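Back on the gray cabinet today, collecting drawer examples for the open/close set. Target for this batch is 158 good ones, and I started the morning with 37 in the bag from the last round, so there's a way to go (and my shoulder already knows it).

Quick recap for anyone picking this up cold: we're only using the two drawers. The upper one stays shut, the lower one is what the arm works on. Every example is labeled either "open lower" or "close lower" and nothing fancier than that. Said Ashour wanted a third label for half-open starts and I talked him out of it, mostly by pointing at the spreadsheet. We can always split them out later from the joint logs!

The bowl and the bottle live on top of the cabinet for the whole batch. They aren't part of the task, they're there so the policy learns to leave them alone. I was tempted to clear them off after lunch but the notes from the Plumiseck batch say the model trained on a bare top went a bit odd the moment there was anything on it, so they stay.

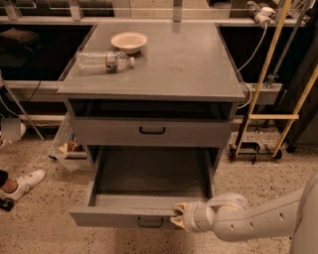 *Lower drawer out, gripper on the right side of the front edge.*

Main thing I want written down is the grip. For the earlier examples I was going for the handle every time, which looks tidy and is a pain to drive — you come in low, you lose sight of the fingers, and then you fish around for it. Grabbing the drawer front near the right end is so much easier once the drawer is out. I can see what I'm doing, and the wrist doesn't have to fold up on itself. The catch is that you can't start a closed drawer that way, there's nothing to pinch. So: handle for opening from shut, panel edge for everything after. I've tagged the two styles "handle" and "edge" in the comment field. Please use those exact words, lower case, the loader is picky and I don't feel like fixing it again.

Also, pushing the drawer shut with closed fingers works fine but I'm throwing those out for now. Awasthi's training script treats the gripper signal as part of the action and I don't want it learning that "close drawer" sometimes means never gripping at all. Could be wrong about this. Worth an argument over coffee.

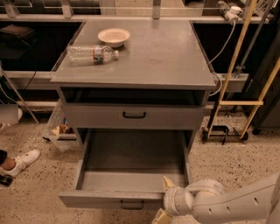

**Widthorpe, Mar 29, 2020**

Second sitting, same setup. Added 38 more before I stopped, and tossed 4 of them on review: three where I let go too early and one where I forgot to hit record until halfway through (classic). Those are in the rejects folder, don't delete them, I'd like to try them as failure examples at some point.

Things I noticed while driving:

- I pull crooked when I hold the edge. The force is all on one side, so go slower than feels natural.
- One finger over the front panel and one under it feels steadier to me than coming at it flat. Haven't compared them properly.
- I get sloppy when I do too many in a row. Swap drivers more often!

Still to do: move the bowl and bottle around between examples. I left them toward the back left the whole time, which is lazy, and I bet the model will decide that's just where bowls live. Also need to try the other camera height, and ask whether Vimesura's converter keeps the comment field or drops it. If it drops it, all my careful tagging is for nothing and I'll be grumpy.

Files are uploaded, checksums match.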